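Spent most of August sorting out the kitchen cupboards, and the plastic cups were the worst of it. Why do we own so many? Châu thinks they breed at night — I blame picnics.

The orange one stays, though. It's such a cheerful colour first thing in the morning!
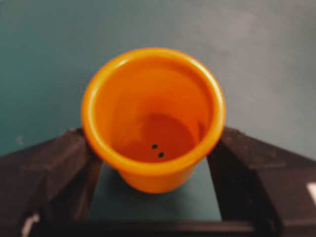

Anyway, my rule now is one shelf for cups and that's your lot. Anything that won't fit goes in the box for Đạt, who's kitting out his new flat and will take pretty much anything. Next up, the lids (wish me luck).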